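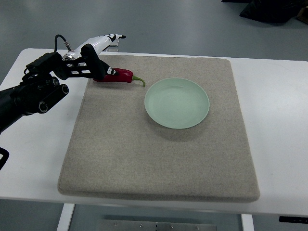 **Category: Data collection / Episode labels**

Hi all, Javiera Daza here, writing from the Ekitz table. Sorry in advance for the length, but I'd like whoever picks this up to have the whole story!

We're on the "pepper to dish" task, target 154 episodes. As of 7th October we have 64 saved, and the Fidlow uploader rejected 16 of them with "no grasp event found." I watched every one of those back (with a big mug of tea) and the grasps look fine to me.

What I've tried so far:

- restarted the recorder, no change
- re-uploaded two rejected episodes, same message
- slowed my closing motion way down, and the next three went through

So my guess is that the grasp detector wants a longer squeeze than I naturally give. The red pepper is slender, and I tend to close and lift in one go.
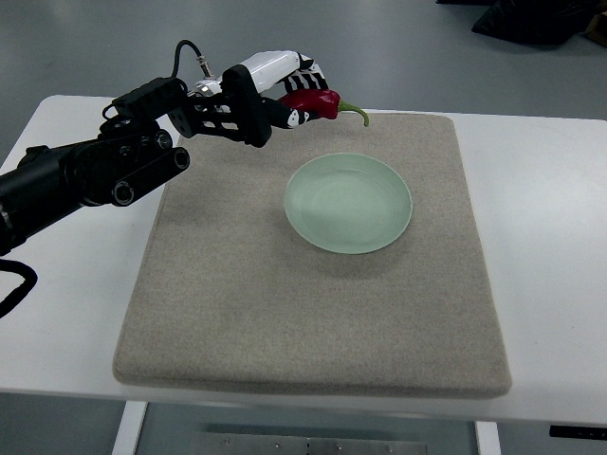
**Should the rejected episodes be deleted?**

Please keep them. Move them to the "review" folder and they can be labeled by hand once the threshold is fixed.

Thank you, that's a relief. I've moved all of them over and I'll carry on with the slower close until I hear back. Ticket can stay open.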